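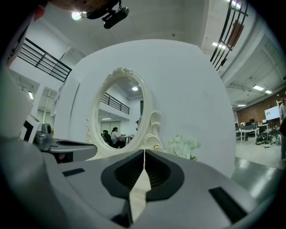 Jestel hand-held grippers, a long-term review
By Jankauskaitė

I have been putting off writing this one up, partly because I kept thinking I should wait until something went badly wrong with them, and nothing has gone badly wrong with them. A couple of small things have, and I'll get to those. But I've now lived with a pair of Jestel hand-held grippers long enough to have opinions on the manual, the pads, the screws and the little bag they put the screws in, so I think it's time.

A bit about how we use them first, because it matters for how much you should trust what I say. We teach a two-armed cell by doing the job ourselves with a gripper in each hand, and the arms learn from the recordings. The cell was built for us by Jedside, and the fingers on it take the same rubber pads as the hand-helds. My part is keeping the hand-helds in shape. I set them up, clean them, swap the pads and hand them over to whoever is recording that day. I'm not a programmer and I can't tell you much about the software side, but I can tell you what it's like to own these things, and I think that side gets skipped in most of the write-ups I read before we bought.

What you get

We paid 900 dollars for the first gripper and 800 for the second, which they discount if you order the two together. (Do order them together! A friend of the lab bought one, then went back for the other and paid full price.) The packing is good and plain. You also get a spare set of pads, a hex key that is nicer than it needs to be, and a manual that reads as if three people wrote a chapter each and never had lunch.

The body is gray, big and curved, and the first thing everyone says when they pick one up is that it's larger than they expected. I said it too. It does settle into your hand after a while, though, and the curve keeps your knuckles away from whatever you're reaching for. The jaw is black rubber with a ribbed inside face, and I like it very much. It holds on to thin, slippery and awkward things without you having to squeeze like mad, and at the end of a long session your forearm will notice the difference.

Setting up

Plan on an unhurried morning. I did mine on a Wednesday with the phone off and a pot of coffee, and I'd do it the same way again.

The manual starts with the software. Please ignore that and start with the jaw. Close it gently, hold it up to a light and look at the gap between the left pad and the right pad. You want a narrow, even strip all the way down. If it's wider at one end, one of the pads isn't seated, and everything you do afterward will be built on that crooked pad. Back off both pad screws, press the pad home with your thumb, and snug the screws up a little at a time, going from one to the other. I tightened the first one all the way on my very first try and the pad walked sideways, and I then spent a silly amount of time hunting for a fault in the linkage that was never there.

After that comes the zero. You close the jaw, let the software read it, open the jaw fully, and let it read that too. It's quick and it works. My one piece of advice is to close it the way you would on a real object, with an ordinary squeeze. The pads have some give, and if you crush them together while zeroing, the readings will tell the arms to close harder than you ever do. Our cell dented a good many paper cups before I figured that out.

Then wear both of them and just move around the space before you record anything. Reach high, reach low, turn your wrists, cross your arms over. You'll find out which cable loop is too short and where you bump into yourself. I'd add that it's worth trying them near anything shiny you plan to have in the room. A mirror or a glossy floor gives the cameras a second version of the lights and the people, and you want to know early whether your tracking minds. Ours was fine with it once we stopped pointing straight at the glass during the starting pose, but please check your own.

Day-to-day care

This is where the Jestels won me over. There isn't much to do, and what there is can be done with things you already have in a drawer.

I wipe the pads with a damp cloth at the end of each day and let them air dry with the jaw open. The ribs pick up lint, and an old soft toothbrush gets it out beautifully. Don't use alcohol on them. The manual does say so, but it says so in the chapter on shipping, for some reason, and I had already done it. The rubber went a bit chalky and lost its grip, and that was the end of that set of pads.

Lens next, with a proper lens cloth, and after that a quick feel along the joint for anything gritty. If the jaw squeaks, it's nearly always dust in the hinge. A puff of air is enough. I put one tiny drop of the recommended oil on it back in June and haven't needed to since.

I also keep a strip of masking tape inside the lid of the case with the date of the last pad change and the last zero written on it. It's not fancy, but it has saved several arguments.

The one real repair

The left-hand gripper developed a bit of play. You could feel it as a faint click when you changed direction, and the recordings from that hand had a small jump at the moment of closing. I assumed the worst. What it needed was a new bushing, a part that costs less than a sandwich, and the shop sent it out quickly along with a drawing that was better than anything in the manual.

The job itself is pleasant if you have small hands and decent light. Take the pads off first so you don't tear them. Lay the screws down in the order they come out, because there are two lengths and the long ones will happily go into the short holes and bottom out. Ease the old bushing out with something wooden. Press in the new one, put it all back, check that gap between the pads again, and zero it. Do the zero even if you're tired and it feels fine. I left mine until the next morning and someone got to the case before me, bless them, so there is a batch of recordings we had to throw out.

What I don't love

The manual, as you'll have gathered. The weight is also more toward the front than I'd like, and people with smaller hands on our team take breaks more often. The pads wear at the tip first, so you end up replacing a whole pad when most of it is still lovely, and I do wish they sold a tip by itself. And the case foam has the two grippers facing each other so closely that the jaws rub unless you turn one around.

I tried the Trenberg at a friend's place for comparison. It's lighter and prettier and it balances better in the hand, and if you only record in short bursts you may well prefer it. The pads are glued on, though, so a worn one means sending the whole finger back. With as much pad changing as we do, that settled it for me.

Would I buy them again? Yes, gladly, both of them, and I'd put an extra set of pads and a spare bushing in the same order to save on shipping. If you already own a pair and have found a cleaner that takes tape glue off the ribs without hurting the rubber, please leave it in the comments, as I have a set here that could use it.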